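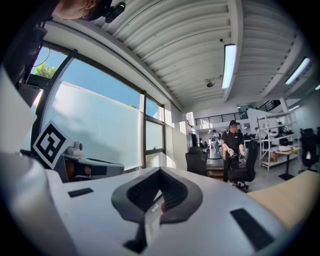

Search articles Go

Last updated: July

Daylight on the upper floor

Tall windows light a room well and heat it just as fast. Gualtiero Rinaldi, who drew up the refit for Lindqvist, kept the glass and spent the budget on what goes over it. Frosted glazing diffuses light at desk height and leaves the sky visible above. Roller shades handle direct sun.

The floor is light gray tile. It reflects daylight deeper into the room, and it shows every scrap - bins therefore stand in the open.
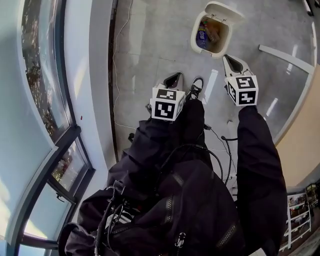 White flip-lid bin on the gray tile, near the railing.

Cleaning takes 50 minutes, starting at the windows. 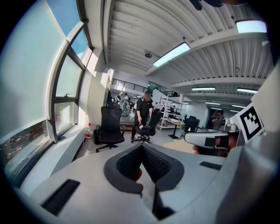 Shades and seating

A white shade glows when the sun is on it. Mesh-backed chairs suit the window side; solid upholstery holds heat. The sill is kept clear for wiping.

Comments (3)

Iida Rautiainen: Which shade fabric? Ours yellowed.

Pentti Kallio: Frosted film scratches. Use a soft cloth.

Zinash Moges: We have the same tile. Dry mop first, then damp.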